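The Kitchen Arm, Part Four: Up on the Counter

Welcome back to the Drander pages! If you're new, Drander is the name we gave the robot arm that has been living with us in Utville since the spring, first on the workbench in the garage and now, after a good deal of family negotiation, in the kitchen. My name is Todor Nikolovski, I fix commercial dishwashers for a living, and everything on this page was done in evenings and on weekends (and during one long power cut, when I caught up on the labeling).

A lot of you wrote after Part Three to ask how the move went, and I'm sorry it has taken me so long to answer. The arm itself was the easy bit. I bought it secondhand, it came with its own base and its own controller, and apart from a good clean I left the joints alone. Most of my work has gone into what hangs off the end of it and into the code that tells it where to go.

The gripper first, then. The one that came with the arm had wide flat pads and was made for picking up boxes, and it was hopeless with anything round. The new one is a Berent, black, with two slender fingers, and it mounts at the wrist so that it can work out to the side. I like it very much. It closes slowly and it will hold a plum without marking it, provided I've remembered to set the force, and I have a bowl of jam in the refrigerator from the evenings when I didn't.

The wiring took longer than the gripper did. The thick black cable is the main one, and it needs enough slack to follow the elbow and the wrist when everything folds up, but if you give it too much it sags and drags over whatever is underneath. I must have tied and untied it on four separate nights. The thinner wires belong to the gripper and go up the other side, well clear of the big one. I'd still like to put them in a proper sleeve, and I have one on order from Nikolaidis, the little electrical shop across from the post office, where they've been very patient with me coming in to describe cable clips with my hands.

Now the code, for those who asked. It stands at 900 lines, a fair number of which are comments to myself. What it does is simple enough: you teach the arm a position, it saves it, and later you string the positions together into a move. I've saved 1,632 of them so far and I know perfectly well that most are nearly the same place over the cutting board. My daughter has been after me to delete the duplicates. I keep telling her I will, and then I go and save another dozen.

The job I'm working toward is moving fruit from a plate to the board, one piece at a time, and putting it down gently in the middle. In the garage I practiced with tennis balls and got through 100 moves in a row without a drop, which made me far too sure of myself. A lemon is fine, it's a good firm shape with a bit of grip to the skin. Small soft fruit is another matter altogether, and I've learned to bring the fingers down lower than looks sensible before closing them.

A few people asked about safety, and quite right too. The arm runs at its slowest setting in the kitchen, the stop button sits where I can reach it without leaning across, and the power is off whenever we're cooking. I also asked everyone in the house to treat the board as the arm's place while it's switched on, and to go around for the toast.

And so to the picture, which I think gives you a better idea of the fit than all my talking. You're looking straight down on the counter, with the base of the arm at the bottom, the toaster oven, toaster and kettle over on the left, and the fruit waiting on its blue plate on the tray to the right. I had hoped for more elbow room, but we are a family that likes its appliances.

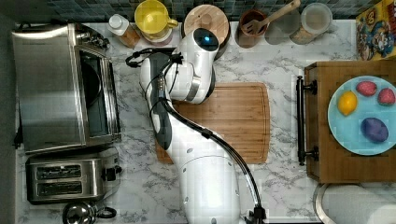 The next thing on my list is the reach toward the tray, and I'd like to get a smoother swing there before I go near the pickup again. At the moment I bring the arm up high, turn it, and come down in two steps, and it takes so long that my wife has usually eaten the fruit. If any of you have taught a move like that in a single sweep, please do write and tell me how you handled the elbow. Part Five will go up when the cable sleeve arrives and I've had a free weekend to fit it.

Page updated Wed 4 September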